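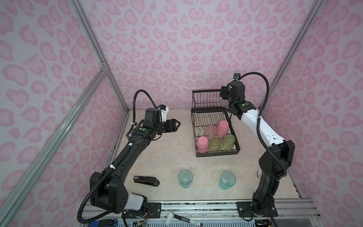 Pavham Hedge and Ditch Project
Progress report to the Vorell Fund, 2 November 2024

Hello again from a very muddy Pavham! I promised you something readable this time, so I've kept the spreadsheet separate and will just tell you how we're getting on.

The big news is that the old field hedge along Dalgate Lane is going back in. We have 70 metres planted so far, mostly hawthorn and blackthorn with a bit of hazel and field maple mixed in, and I walked the length of it this morning in the drizzle feeling extremely pleased with it. The whips went in as a double staggered row, with guards and canes on all of them. The deer have already had a nibble at the lane end (of course they have) and I've put taller guards there.
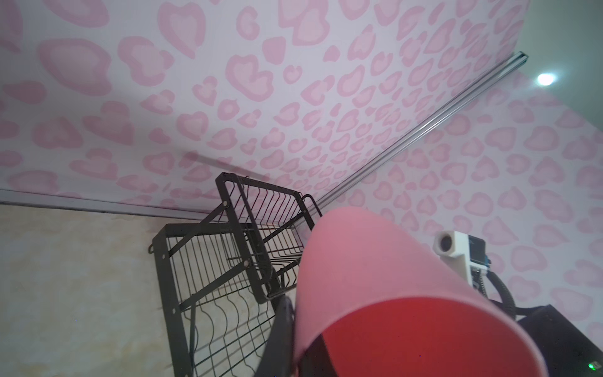

Pink spotted walls and the metal rail in the corner.

The ditch has been slower. Our plan was to clear it by hand in late summer, and we got the top half done before the rain came and the whole lot filled up. I'd sooner leave the bottom half until it drops than have people standing in it up to their thighs. The culvert under the gateway is in better shape than we feared — silted up, yes, but the pipe is sound, and that saves us the cost of a new one. I'd like to ask whether the £48 left on that line can go towards mulch instead. The woodchip we had delivered ran out well short of the gate and the grass is coming through already.

Hedge laying on the older stretch is going nicely too. We've held two training days, both full, and the second one was glorious, cold and bright with a robin following us the whole way down. The laid part looks awfully thin at the moment and I've had a few worried remarks from dog walkers, so I'm going to put a notice on the stile explaining that it will shoot from the base in spring. 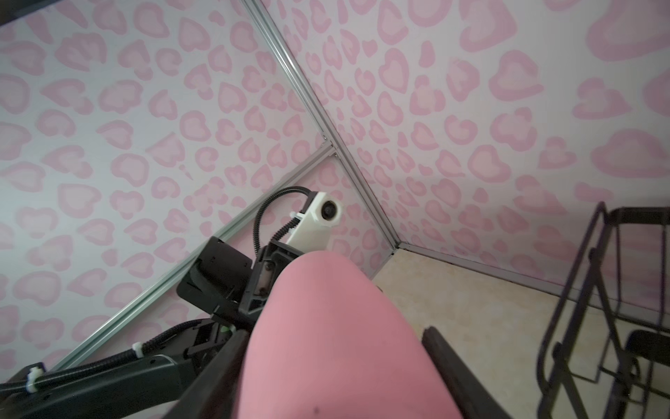 White camera on its black bracket, with a pink padded finger in front.

Money next, briefly. Plants and guards came in a little under, tool hire came in over (the post driver had to come out twice), and we're near enough level. We bought 30 extra guards for replacements and they're in the shed, still in their wrapping. Insurance is paid up to April.

What's left for this winter is the final run of hedge past the pond, the gap by the bus shelter, and the bottom of the ditch if it ever stops raining. I'd also like to get a proper survey of the bank done, as there are primroses in there and I don't want us trampling them.
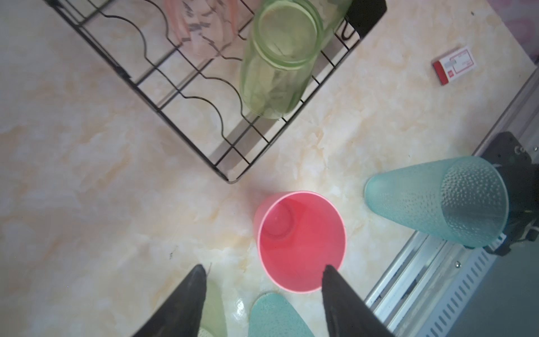

What happens if some of the new plants don't take?
We'll count the losses in April and fill the gaps next winter with the same mix, and the replacement guards are already bought.

I'll send the receipts with the spreadsheet. Do come and see the hedge if you're passing, and bring boots!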